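Visit report: Sernalen manipulation lab, Halliday site
26/01/2023

The Sernalen group opened its Halliday lab to outside visitors for one afternoon. I attended for the test methods working group. The main item was Poltov, a grasp planner for fixed household hardware: rails, handles, towel bars. Wanda Doucet, who runs the evaluation side, gave the tour.

Most planners treat the target as a free object. A bar bolted to a panel does not move when the fingers touch it off center, so any lateral error goes back into the wrist as force. Poltov estimates the bar axis from the wrist camera, picks a point clear of the end brackets, and closes in two stages. The first stage stops short of contact and re-estimates the axis. The second closes with the wrist held compliant across the bar and stiff along it.

The training set is 3285 teleoperated approaches recorded on mock bathroom and kitchen panels. Of these, 1395 include a bracket or collar in view. Doucet considers that subset the useful part. Without it, the planner tended to place the fingers on the collar, where the diameter is larger and the grip slips toward the rod.
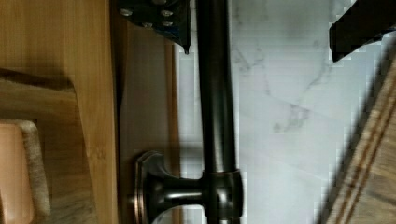 Wrist camera view of a dark bronze bar and its end bracket, with the gripper fingers spread to either side of the bar.

Finishes were discussed at some length. Dark metal against glossy tile gives a strong edge on one side of the bar and a weak one where a shadow falls alongside it. An earlier version read the shadow as part of the bar and shifted the axis by up to 22 percent of the diameter. The current version fits both edges separately and discards the fit if they are not parallel.

On the held-out panels the group reports a first-attempt success rate of 83 percent. Failures were mainly short bars, where there is little room between brackets. I asked for results by finish and was told the breakdown is not ready. The baseline, a depth-only planner from Nedex, was run on the same panels but with a different gripper, so I would not compare the two figures yet.

Open points for our group: the success criterion (hold time is not defined in the handout), and whether panels can be loaned for a repeat at our site. Doucet will send the panel drawings.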